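Etville Robotics Club – Bowl Stacking Set
README, version 2
Updated 2020-02-17

Welcome! You've found the files from our bowl stacking project, the biggest thing our club has ever tried. We started in November with one arm moving and a lot of arguing about tables, and now we have a set of two-arm recordings that we're really excited to share.

What's in it

573 episodes of a two-arm robot working with colored plastic-free-for-all bowls (our name for the task, don't ask the bowls what they're made of). Three colors come up over and over: green, pink and blue. The goal is one stack at the end of the episode. Either arm may pick, and passing the job from one side to the other is fine.

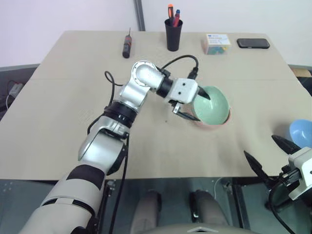
Episodes are driven by club members, and every driver has a different style. Some go slow and line everything up first, some swoop in from the side – both kinds are in the set and we think that's a good thing! If you want to train on one style only, sort by the driver column in episodes.csv. Drivers are listed by number.

Folders

torkum/ – full episodes, head view plus joint positions for both arms
sartori/ – short clips cut down to a single grasp, 1,725 of them
gatik/ – 198 episodes where the driver marked the stack as failed

Please don't skip gatik! It was everybody's favorite folder to label, and our first model got a lot better at recovering once we mixed it in. Each episode there has a notes.txt with the driver's own words, spelling and all.

About the table

We leave small stuff along the far side during recording: a screwdriver, a black pen cup, a little clear box. They aren't part of the task and have no labels. Tabletop color is the same throughout, so a model trained on this alone may get confused on a dark desk. Ours sure did.

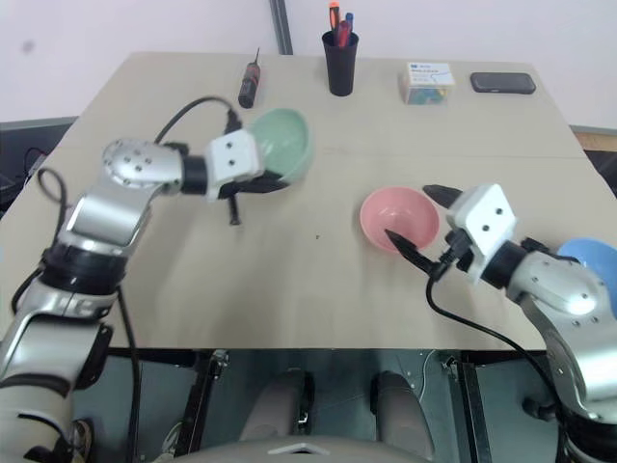
Left gripper at the green bowl, right gripper at the pink one.

Known problems

Gripper values in sartori/ are 0 for closed and 1 for open. In torkum/ they're the other way around, sorry! The loader flips them for you if you pass fix_grip=True.
Bowls near the right side can be partly out of view from the head.
A few timestamps repeat. Drop the second one.

Using it

Run check.py first, then load.py with the folder name. Free for classes, clubs and anybody's science fair project. If you build something with it, please write to the club – we'd love to see it and we'll add a link in the next version.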